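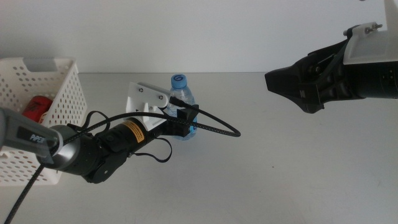
3.2 What people keep and what they say they keep

Household surveys of emergency supplies suffer from an old embarrassment: respondents describe the cupboard they mean to have. In the Bronville postal survey, 1,269 households returned a form, and most claimed a store of drinking water fit for a siege. The doorstep visits in March were less stirring. Water was often "in the garage", a place to which the key could not be found.

We therefore split the question in two. Form A asked whether the household kept water for emergencies. Form B asked what was in the house at that moment, in whatever container, and left the word "emergency" out altogether. Form B produced duller answers, which we trust more. Bottles bought for a picnic counted the same as bottles bought for a flood, on the grounds that a thirsty person is unlikely to object.

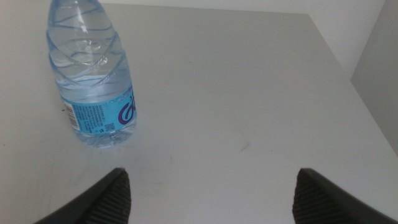 Figure 2. Bottled water with a spirally grooved shoulder and a light blue label.

Tinned food raised a different difficulty. Ogunleye residents tended to count a tin as a supply only if they disliked it, the others being regarded as lunch. The coding guide was revised to admit tins of any popularity. Where a household had 2 stores, say a kitchen shelf and a box under the stairs, both were entered under one number.
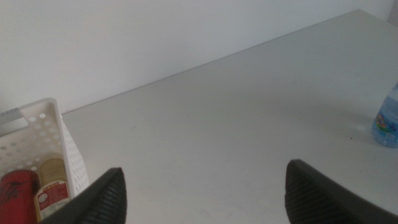
Figure 3. Table and wall, with the edge of the tabletop running diagonally.

The Pirnow sample was smaller, and its forms came back with a great many remarks in the margin. We have kept these. Of the 21 that could be read, most concerned the cost of postage, and one was a recipe. Forms received after 1st December were left out of the totals, though the recipe was among them and has been retained by the authors. 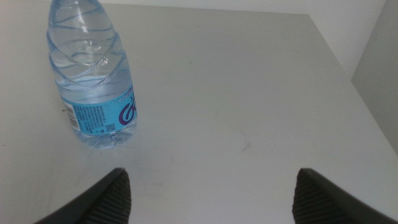
3.3 Weighting the Flollen returns

Flollen was sent 2,000 forms and has a large student population, which moves house faster than our address list does. Returns were weighted by age of tenant and type of dwelling. Houseboats were treated as flats, over the written protest of one houseboat.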